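I finished the spring term of my online certificate in May, and I have been putting off writing about Flallutel ever since. Flallutel is the learning platform my college bought to replace Moura, which everybody complained about and which did, in fairness, let you hand in a paper.

The welcome email used the word "journey" 4 times. It promised personal pathways, live insight into my progress and a "study companion" called Uladier. I teach part time as well as study, so I have sat through plenty of these launches from both sides of the desk, and I've learned to look for the part of the message that says what will be taken away. It was at the bottom. Old course pages on Moura would be closed at the end of term, and students were advised to download anything they wanted to keep.

I had two years of discussion threads in there. You could download them one at a time.

So I spent a couple of evenings doing that, and got through one course and a bit of another before giving up. The files came out with the replies in the wrong order and the dates missing. When I wrote to the help desk I got a link to an article about downloading files.
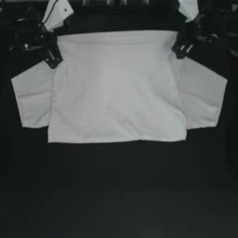 White T-shirt, held up at the shoulders.

Now for the platform itself. The front page shows a ring that fills up as you "engage." What counts as engaging? I tried to find out. Reading a chapter from the textbook doesn't count, because the textbook is on my shelf. Opening a video counts. Letting the video play to the end while I made dinner counted in full. Writing a long answer to a classmate counted the same as clicking the thumbs-up under her post.

My ring stood at a miserable level through the weeks when I was working hardest, and it was nearly closed in the week I had the flu and left a lecture running. I got a message of congratulations that week.

You could say it's harmless, just a picture of a ring. But our instructor told us she gets a list of students "at risk," drawn from the same numbers, and is expected to write to each of them. She has 400 students across her sections. I was on the list twice. She sent me the standard note both times, and the second one arrived the morning after she had given me an A on the midterm project.

I don't blame her for that. I do wonder who looked at this and thought it was a better use of her afternoon than reading our drafts.

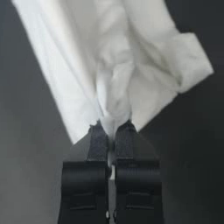 More white cloth, with plenty of creases.

Then there's Uladier. It sits in the corner of every page and offers to explain things. I asked it when the second essay was due. It told me that managing deadlines is a key skill and suggested I make a calendar. I asked it again, in different words, and it gave me the due date for a course I'm not enrolled in.

To be fair to it, I also asked for a plain explanation of standard error and the answer was fine. It was about as good as the one in the textbook, a bit shorter, with a worse example. If I were stuck late at night I'd be glad of it. I just don't see how that adds up to "a tutor for every student," which is what the banner says.

The college has put out some numbers. Satisfaction is up, they say, compared with Moura. I filled in that survey. It popped up 2 minutes after my first login, before I had opened a single course, and it wouldn't let me reach the page I wanted until I had picked a number of stars. I picked three. I had no opinion yet and three was in the middle. I would love to know how many other people did the same thing, and how the comparison with Moura was made when I can't remember ever being asked about Moura at all.
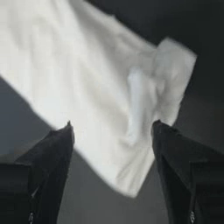
White fabric at an angle, drooping at its lowest point.

A friend at Nallaton, the community college across the county line, says they looked at Flallutel and passed. They kept their old system and put the money into longer hours at the writing center — real people, evenings included. I have no figures for how that's going and I'm not going to pretend I do. She likes it. She also likes most things.

What would change my mind? I'd start with grades coming back sooner. Under Moura we usually had comments within a week. This term my last paper took 24 days, and when it came back the comments wouldn't open on my phone. I had to borrow a laptop to read one paragraph, and it was a useful paragraph, too.

I'd also like the ring to have an off switch. I looked for one in Settings, under Display and then under Notifications. There is a choice of ring color. Mine is now gray.

Fall registration opens soon and I'll be back, since the courses are good and I'm most of the way through. If the discussion threads from this term vanish as well, I'll post an update.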